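From: Sizwe Kruger
To: Wornevside list
Subject: Re: Horar repeats on Thursday

Ilir Vukčević wrote:
> Does anyone know if the channel is showing Lenihan from the
> start, or only the later ones? My guide lists episode 34 and
> gives no series number.

They're going from the start, Ilir. The guide numbers it by broadcast order, and the pilot was held back and shown late, so 34 is the pilot. Horar follows straight after in the same slot - two episodes, with the short titles.

I've also finished the Arnanlow episode summaries, all 600 words of each. The colour of the inspector's car changes twice in the second series and I've noted both. If anyone still has the October listings page, please send me a scan. Anything under 400 words for the newsletter can come to me as plain text.

Sizwe 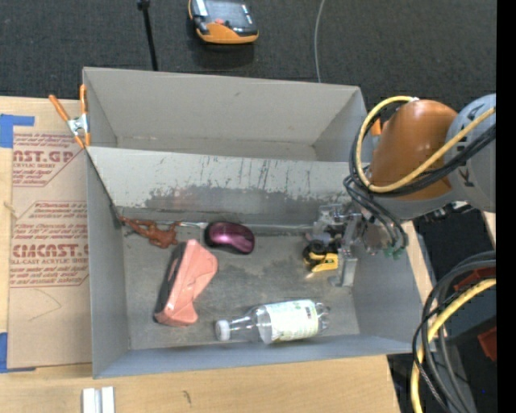 Purple mouse and brown toy animal in the grey bin.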